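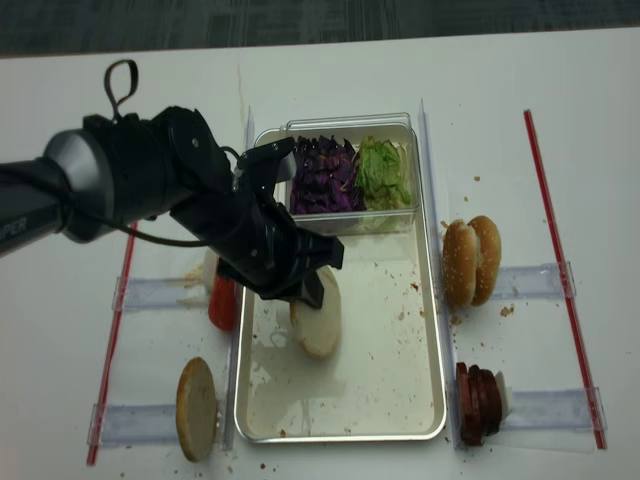 Trudine Montoya

The assembly cell at the Takau kitchen has been running on the day shift since June, and its figures for the period to the end of February are now complete. The arm builds cold sandwiches and burgers at one station. Bun halves, tomato and meat slices are stood on edge, mostly against clear acrylic holders so the fingers can close on them from both sides. Shredded cabbage and chopped lettuce stay in a two-compartment container inside the tray.

Output on the best day was 1,652 units. The line target remains 3,150, and the difference is still made up by hand at the two manual benches.

No positions were cut. Duties did change. Three assemblers moved to loading and inspection, a job that did not exist before. Loaders set the holders, check slice thickness and clear crumbs from the tray every 200 units. Dropped buns are logged by cause - most entries so far are for halves placed at the wrong angle.

Staff report less wrist strain and more walking. They have also asked for a lower shelf for the spare holders and a stop button on the loading side. The button is on order from Trusodska. The shelf is not yet approved.

Pay grades for loaders are under review. Comments on the draft job description should reach the shift office by March 11, 2026.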